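Collecting by Hand: A Conversation With the Data Lead at Skusness

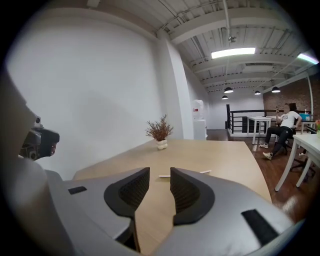 The data lead at Skusness has a simple way of describing her job. "I run the part where people pick things up," she says. Her team records people doing small tabletop tasks with hand-held grippers, and the recordings go to a second team that trains a control policy for a robot arm. We talked in February, in the upstairs room where most of the tabletop work is done.

The current set is called Hakside. It covers thin and light objects, the kind that lie flat and give a two-finger gripper very little to hold. The target is 2,000 accepted episodes. On the morning we spoke, the count was 848.

"People ask why that takes so long, when picking up a pen takes four seconds," she says. "The four seconds are fine. Then you put the pen back in a different place, turn it a little, check that the recording saved, and start over. A good operator gets through 18 episodes in a half-hour block. After that we make them stop, whether they want to or not."

The company started out the way many do, with a person steering a real arm from a second set of controls. She worked on that system for most of a year and does not miss it. The arm was slow, it had to be reset when it hit the table, and only two people in the building could drive it well.

"With the hand-held tool, I can train somebody before lunch and they can record after lunch," she says. "You feel the object through the handle. You know when you've squeezed too hard. With the old setup you found out by looking."

Hand collection has its own problems. The main one is that people move like people. They reach from angles the arm can't copy, or flick the wrist at the end of a motion. Operators at Skusness get a one-page sheet that asks them to keep the elbow in, approach at an even speed, and pause briefly after closing the fingers. The pause gives the trainers a clean point to mark as the grasp.

Files are checked with Plirnex, a review program the company wrote for itself. It flags episodes where tracking was lost or the fingers never closed. A reviewer looks at the rest at double speed. Of the first batch for Hakside, 235 episodes were thrown out.

"Most of those were our fault," she says. "We had a bad calibration file and used it for two days. The operators did what we asked. I now check calibration myself at eight in the morning and again after the midday break."

Failed grasps are a different matter. If the fingers slip and the operator tries again, the episode stays in, with a label. She had to argue for that. The training team wanted only clean runs at first, and the policy they got from clean runs would miss an object, close on air, and carry the air carefully to the drop point.

"It had never seen anybody miss," she says. "So we gave it some misses."

She also asks operators not to clear the room before they record. People sit down, make calls, and move chairs, and she would like the policy to see plenty of that before it goes to a customer site. The first site will be Ackermann, a company that packs office supplies and wants help with loose items at the end of a line. Its building has more foot traffic than hers does, and the lighting changes through the day.

"We did one early set in a closed room with gray walls," she says. "It worked very well in a closed room with gray walls."

I asked what she would change if she had more money. She said more operators, and more left-handed ones in particular. There is one on the team now, and his approach paths differ enough that the trainers can pick out his episodes without looking at the labels. She would also like a lighter tool, as the present one starts to pull on the wrist toward the end of a block.

The next set after Hakside will be soft things: cloth, bags, and cable. The task list is half written. She expects the rate per block to drop by a third, and has told the training team so in writing.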